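Notebook, print studio, Sketside
22 May 2019

Wall labels for the Titley show, third round. The gallery wants 69 words per work, title and date included. My draft for the big etching was 901. I have explained to myself several times that this is a matter of trimming.

What I have for the etching so far: "A hard-ground etching of the weir at Dasside, printed in two blacks." Fine. Dull, but a visitor could check it by turning their head. The version I sent in March began "This work interrogates the threshold," and I would like it known that I was tired. A weir is a threshold, I suppose. It has never been interrogated by me. I sat next to it with a thermos and drew it badly until I drew it less badly.

Things I keep writing and should stop:
"explores"
"liminal" (twice in one label, once misspelled)
"the viewer is invited to"
anything about memory

The viewer is invited to stand there until their feet hurt, same as at every other show.

Went back to the plate this morning to see what I did to it, on the theory that the label should come from the plate. Notes in the March pages say first bite 12 minutes, second bite "longer." Thank you, past me. From the look of the sky I'd guess the second bite was a lot longer, and there's foul biting along the top left where the ground lifted. Everyone who has seen a proof says the foul biting is the best part. One person called it weather. I am leaving it in and I am not calling it weather on the label, though I did try it out loud. 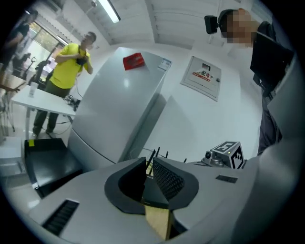
Second problem, the two blacks. The warm one is the old tin, with a bit of burnt umber worked in. The cool one is straight from the tube and dries with a shine I don't love. In proof 4 they separate nicely, the water sits back and the stonework comes forward. In proof 5 they look like one black that somebody mixed in a hurry. Same plate, same press, same damp paper as far as I can tell. Wiping is the only thing left to blame. For proof 6: tarlatan only on the water, hand wipe on the stones, and stop fiddling with the edges.

Paper: the Bensaid sheets take the ink well but stretch more than I'd allowed for, so the second pass was off at the bottom right by enough to see from across the room. Soak shorter tomorrow. If anyone else is using that stack, the top few have my thumbprints on them and I'd take those for scrap.

The gallery also asked for a "statement of practice," limit 2000 characters. Mine came to 784 and I had run out of things I believe. Read it over at lunch. It says I make prints of places where water goes over something, that I like a line that has been bitten too far, and that I usually work from drawings done on the spot. They have asked whether I could "open it up a little." I could put the weir back in. I could say which pencil.

Compared it with the statement from the last group show, which I signed and which is mostly about the body. There is no body in any of those prints. There was a heron in one.

Label, current version:
"The Weir at Dasside. Hard-ground etching in two blacks. Drawn beside the river over one winter. The pale marks at upper left came from a fault in the ground and were kept."

Well under. Is "fault" too harsh? Also the marks aren't pale, they print dark, I was looking at the plate when I wrote it. Fix that.

To do: proof 6, shorter soak, clean the umber off the small slab, find the lid for the warm black.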